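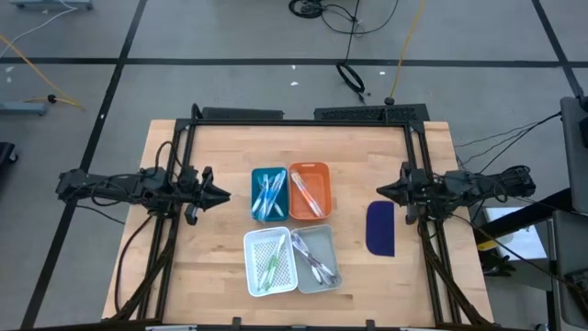
Izzati Purba has been writing letters to strangers for most of her adult life, and she will tell you, over a very large pot of tea, that she never meant it to become a habit. It began with a pen pal in Vadari, back in 2000, when she was new to Plamenham and missing home more than she let on. She likes her pens sorted by color, blue in a teal bin and orange in an orange one, and the color she picks up depends on who she is writing to. "Blue is for people I haven't met yet," she says. "Orange is for friends. You get promoted!"

These days she keeps up with 2 or 3 letters a week, and she guesses she has written to about 100 people altogether. Some wrote back once and vanished, and some she has visited – one family in Jugah had her to stay for most of August.

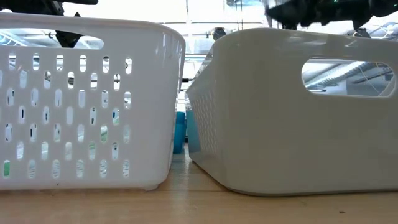 She doesn't hurry an answer. A letter might sit by the kettle for days while she thinks it over, and she reads it again each morning with her toast. "My daughter says just call them," she laughs. "But on the phone I talk about the weather. On paper I end up telling them about my mother's garden, or the time I got lost in Brivau and a baker walked me all the way to the station."

When I got up to leave she asked for my address. The envelope came the next week, written in blue.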